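Coment: Teaching Two Arms to Handle Boxes
Final project report by Geert Bakker and Wilson Salazar

We wanted a robot to learn box handling the way a new coworker would, by being led through it. One of us drove both arms by remote control while the other ran the recording and kept notes, and we swapped after every batch. It's more fun than we expected!

The wrist camera with the grippers open, then a block between the fingers, then the head view with one gripper on the taped box:

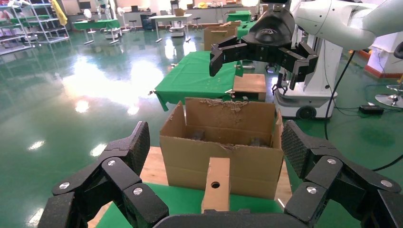
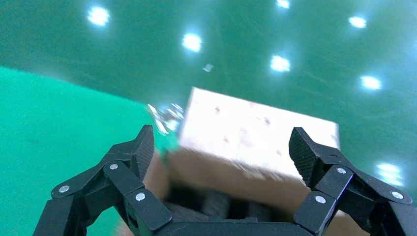
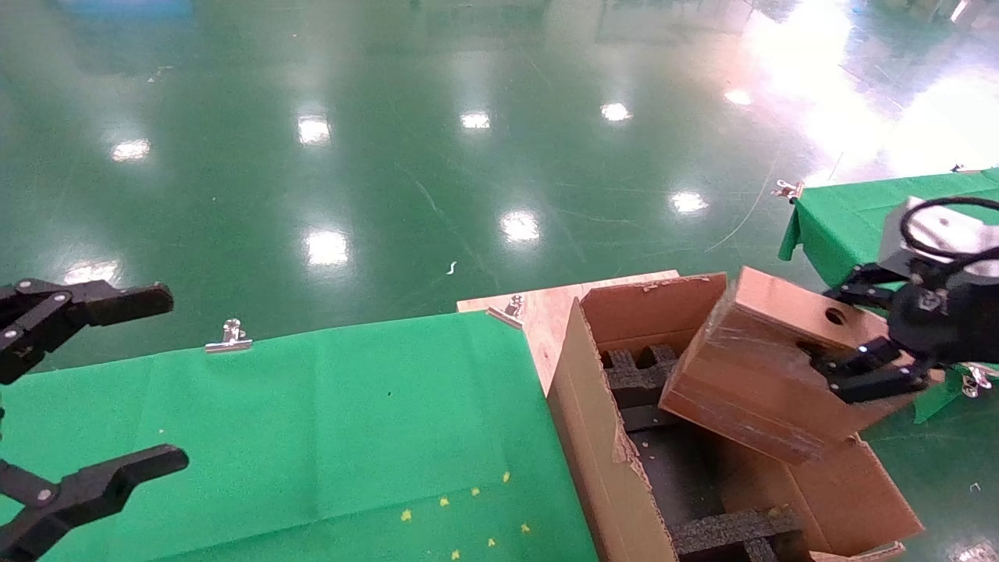 What we recorded
We kept 322 demonstrations out of a planned 300, so yes, we went over (Wilson got hooked). Each one stores the joint positions, the gripper opening and all the camera streams. We capped every run at 3000 time steps, and a run that hit the cap got thrown out.

What was hard
Depth! On the operator's screen it is really tough to judge how far a fingertip is from cardboard, and our first afternoon was mostly squashed flaps. Switching to the wrist view for the last bit of the approach helped a lot. Geert also found that pausing before closing the fingers made his demos much cleaner, but the pauses show up in the learned behavior too, so the robot now hesitates exactly like Geert.

Training
We trained on the lab machine in Stevens with the Latutari code base and saved a checkpoint every 700 updates. The early ones barely moved. The later ones reach for the box with the correct arm, which had us both cheering in June.

Still to do
Try a second box size
Trim the pauses and retrain
Write up the operator settings for next year's group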